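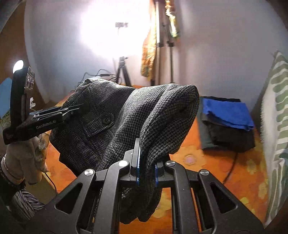
A gray houndstooth jacket, held between two grippers.

Let the Owls Have the Dark

I have become a bore about nightjars. My family knows it, my dentist knows it, and now you know it too. For the past two springs I've gone out to the old gravel pits at Kanmont after supper, sat on an upturned bucket and listened to a bird that sounds like a sewing machine left running in the next house. I love it beyond reason! And I've come away convinced that the cheapest and most cheerful thing we could do for wildlife in this county is turn off some lights.

I mean the all-night kind. The floodlights on the empty parking lot at Wilterum, for instance, which burn until sunrise over painted lines and a locked gate. Or the lamps along the Kanmont access road, all 679 of them, put up when there was going to be a factory out there (there never was one). They shine straight into the sandy scrub where the nightjars nest on bare ground, and where the moths they eat ought to be busy among the heather. The moths are up at the lamps instead, going in circles.

We are good at being moved by animals far away. I am too – I've cried over elephants on television and sent my 20 dollars, and I'd do it again. But the creatures at the end of the road get very little of that feeling. A toad doesn't have a fundraising calendar. Neither does a long-eared bat, although I'd buy one.

Odette Jacquet, who taught me to tell a bat's feeding buzz from its ordinary clicks, walks the same loop every week through May and June with a detector and a thermos. On the lit stretch she'll get a few of the bold, common species that have learned to hunt around lamps. Then you round the bend by the culvert, the road goes black, and the detector goes wild. It's a thrilling thing to hear the first time. I made her walk me back so I could do it again.

I know the objections, and the one about safety deserves a proper answer. People coming home late want to see where they're putting their feet, and so do I. Keep the lights at the bus stop. Keep them at the crossing and outside the clinic. Put hoods on them so they point at the pavement, choose a warmer color, and let the ones on the back roads go off at 11 p.m. My neighbor Renzo Fabbri works nights and drives that access road more than anyone I know. His view is that the glare on a wet windshield bothers him far more than the dark does.

The other objection is that it's too small to matter, with forests burning and seas warming. I can't get on board with that. Most conservation is slow. You plant a hedge and wait years for it to be any use to a dormouse. You clean a river and argue about it for a generation. Darkness comes back the same evening you ask for it, and the moths can start using it before you've brushed your teeth.

So write to the county about the access road – a short letter is fine, mine was four lines and a bad drawing of a moth. Then go and stand somewhere unlit for half an hour, without your phone, and give your eyes time to settle. Take a coat, it gets cold by the pits even in June. If you hear a sewing machine, stay where you are and keep listening.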